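Patch notes should say what a patch does

Damian Bednarek
August 10, 2026

The latest update to Giroro downloads 3,944 MB and comes with four lines of notes. Three of them read "stability improvements", "bug fixes" and "quality of life changes". The fourth wishes players a good summer. Within a day, forum users had worked out that the update also changed the dodge window, moved two save points in the flooded quarter and lowered the drop rate of repair kits. All of these alter how the game is played. They are missing from the notes.

I have written about console releases long enough to remember when a game was finished at the point of manufacture, and I don't wish to go back to that. Patches are useful. A game that crashes on launch can be fixed within the week. My complaint is narrower. A published change to a product people have paid for should come with a written account of the change, and the account should be complete enough that a player can decide what to do about it.

The usual defence is that players don't read notes. Some don't. The same is true of manuals, age ratings and the terms on the back of a train ticket, and they are still printed. The people who do read patch notes are the ones for whom the details matter: players in ranked modes, speedrunners, people who write guides, people who depend on a particular control layout because of how their hands work. For the last group a silent change to input timing can mean the difference between playing and not playing. Chathurika Amarasinghe, who keeps the accessibility wiki for several action games, told me in June that she retests every control option after every update, because she can't trust the notes to tell her which ones were touched. Her checklist for Giroro runs to 19 items.

A second defence is cost. Writing notes takes time, and small teams have little of it. I find this one harder to dismiss, but it doesn't survive contact with the small teams who manage it. Wevitz, a puzzle game made by three people, publishes notes with every version. They are plain. Each line gives the old value, the new value and a reason of a few words. Version 1.6 changed the undo limit, the colour of locked tiles and the delay before a hint appears, and the notes say so in that order. Nuwan Bepari, who writes them, keeps a text file open while he works and adds a line each time he commits a change. By release day the notes exist already. He told me the final edit takes less time than the store page screenshots.

Large studios have the same information. Any change to a shipping game goes through some form of version control, and someone had to approve it. The list exists inside the building. What happens between that list and the public is a decision, usually made by people whose job is to avoid argument. A line saying that repair kits are now rarer will produce complaints. A line saying "balance adjustments" will produce fewer of them on the day, and more later, when players have measured the drop rate for themselves and feel they have been had.

That measuring is worth looking at. After the Giroro update a player posting as Uddin opened 1,338 supply crates and logged the contents in a spreadsheet. It is careful work, and the method is sound as far as I can judge. It is also a waste. A number that sits in a configuration file was rebuilt by hand, over many evenings, by a customer. The studio confirmed it nine days later in a reply to somebody else's post.

There are cases where vagueness is fair. Security fixes shouldn't be spelled out until most machines have been updated. Changes to cheat detection lose their value if they are described. A story game may want to hide that a new scene has been added. These exceptions are small and easy to state. A studio could write "one change to anti-cheat, not described" and everyone would understand. Zomell does this. Its notes have a short section headed "withheld", with a count and a category, and I have never seen anybody complain about it.

The platform holders could do more as well. Update history on the consoles I use is hard to find, inconsistent between games, and often repeats the previous entry word for word. On one machine it takes six button presses to reach, and the text is cut after a few hundred characters. A minimum standard would not need to be elaborate. I would ask for a date, a version number, a list of changes to game rules and input, and a link to the full notes if they are longer than the screen allows. Submissions without these could be sent back, as they already are for a missing age rating or a wrongly drawn button icon.

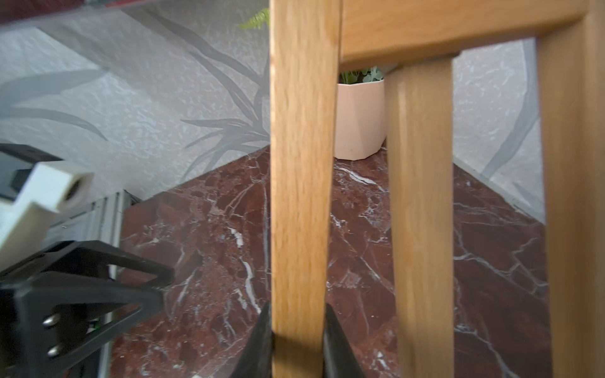
A wooden chair frame and plant pot, floor level.

Sang Đồng, who tested console games for several years before moving into business software, made a comparison I keep returning to. In his present job a release can't go out until the change log has been signed by someone outside the development team. The signature isn't a formality. The person signing installs the build and checks that each line is true. He says logs written under that rule are shorter and clearer than the ones he used to see in games, since a vague line can't be checked and so gets returned.

I don't expect games to adopt a sign-off of that kind. The pace is different and so are the consequences of a mistake. But the principle that a line in the notes should be checkable costs very little. "Improved combat" can't be checked. "Dodge window reduced from 14 frames to 12" can be checked by anyone with a capture card and an afternoon.

Readers sometimes ask why I give this so much space when there are worse habits in the business, such as loot boxes and closed servers. Those deserve attention and get it. Poor notes get very little, and they make the other problems harder to discuss. A change in prices or odds that is never written down has to be proved before it can be criticised, and by the time it has been proved the next update is already out.

Giroro's publisher says fuller notes are "under consideration". The next update is due before the end of the month. I have saved a copy of the current version's settings and drop tables as players have recorded them, and I'll compare the two when it arrives. If the notes cover the differences, I will say so in this column.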